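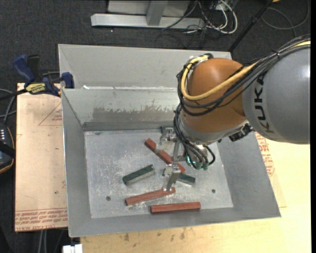

The bin cell with the two-finger metal gripper on the KUKA, reaching in among the red and green blocks.

From: Efua Amissah
To: gripper-talk list
Date: 29 March 2026
Subject: Re: [gripper-talk] Parallel fingers or suction for a steep-sided bin?

Hello Halvard, and hello to everyone who wrote to me off list (I promise I'm working through those, slowly),

On 29 March Halvard Åberg wrote:

> We are picking rectangular blocks out of a metal bin with sloping
> walls. The suction tool from Trisent is fine in the open middle of
> the floor but it gives up when a block leans on a wall. Has anyone
> on the list run a plain two-finger gripper in a bin like that? I
> worry about the fingers hitting the side before they get to the part.
> Also, what do you do with your cables? Ours catch on everything.
>
> Halvard

Yes! We've been at exactly this since February, and I've been meaning to write it up for the list anyway, so you've given me the push I needed. The picture at the top is our bin with the arm down in it, and I think you'll recognize the trouble spots right away. See the little piece of green behind the upper finger, against the base of the rear wall? Blocks in that position are the ones that cost us most of our failed picks, with either tool.

We ran 413 picks with the two fingers and then 181 with suction (I'd wanted the same number for both, but we ran out of days, so please don't lean too hard on the comparison). Out in the middle of the floor I couldn't tell you which one I'd rather have. Suction is quicker there, and it doesn't mind a neighbor lying close by. The fingers need a gap to get down into, and when two blocks lie side by side they tend to push one along the floor before they get hold of the other. Near the walls it's another story. With suction we had to come in tilted to match the block, and our wrist ran out of room on the broad wall well before the cup was flat. With the fingers we turn the gripper so that they close along the wall instead of toward it, and that gets us most of the leaners.

So you're right to worry about the fingers hitting the side, and what helped us was teaching the planner about the walls properly. Valter Sandberg measured the slopes by hand and we put them in with a 10 mm margin. Before that we had a plain box in the model with straight sides, and I'm a little embarrassed by how long we left it that way. We also clamped the bin. Ours used to creep a tiny bit whenever a finger touched down, and after an afternoon of that the calibration was off and we were blaming the camera!

As for the cables, I'm afraid I don't have a pretty answer. Ours go over the wrist, the thick yellow one looping up around the side and the black bundle following the same route, held with a cable tie. The hoses drop down the same side to the tool. Leave more slack than looks sensible, then run the wrist slowly to both ends of its travel and watch the loop the whole way. I limit our last joint in software as well, which loses us a few grasp angles, but I sleep better.

One more thing, on speed. We do the final approach at 40 mm per second. Ulla Rønning thinks that's far too timid and she may well be right, but a scuffed bin floor is cheaper than new fingers (and you can see that ours is plenty scuffed already).

If you'd like the wall model and the pick log, I can send both. The log has some columns only Valter understands, so write to him about those. And could you tell me which cup you have on the Trisent tool, and whether you've tried a longer one? I'd love to give suction a fairer go before we take this setup apart.

Warm wishes to all,
Efua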